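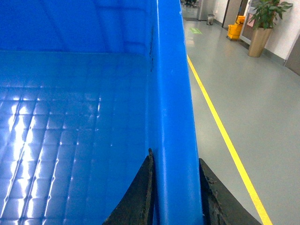 One of the large blue crates, with the yellow floor line running past it.

The crates at Raltier

We have used the same type of blue plastic crate at the Raltier store for a long time, for parts going out to Cirum and for empties coming back. This page is for new starters and for anyone at the other sites who wants to know what we use and how we keep it. More pictures will be added when the October stock check is finished.

The floor of the crate
The bottom is moulded with a regular grid of small raised squares. Dust and swarf settle between them, so tip the crate out and brush it before washing. A cloth on its own won't do it. The squares shine a good deal under the overhead lights and it is easy to miss dirt, so look at it from more than one side.

The rim
Thick and rounded all along the side wall. Lift by the rim with both hands. Labels do not go on the rim, as they peel off and leave glue behind. Put them on the short end.

The inner wall
There is a thin, dark, jagged line near the top of the side wall in the picture, either a crack or a scuff. Run a fingernail over any mark like this. If the nail catches, put a red tag on the crate and stand it by the Mahmoudi racking. If it doesn't, the crate goes back into use.

The yellow line
Crates stay on their own side of the line. The grey floor beyond it is the walkway and has to be clear by 7 in the morning, when the first trolleys come through.

Numbers
We hold 200 crates, of which up to 40 may be out at Cirum at any one time. Stack them 2 high when full. Empty ones can go higher but not above the top of the cage.

Washing
Warm water and the Cokeo cleaner from the blue drum, then rinse. Leave them upside down on the slatted bench overnight. Don't nest them wet, they stick together and the rims get damaged when people pull them apart.

Spare lids are kept in bay 42.

Last updated: October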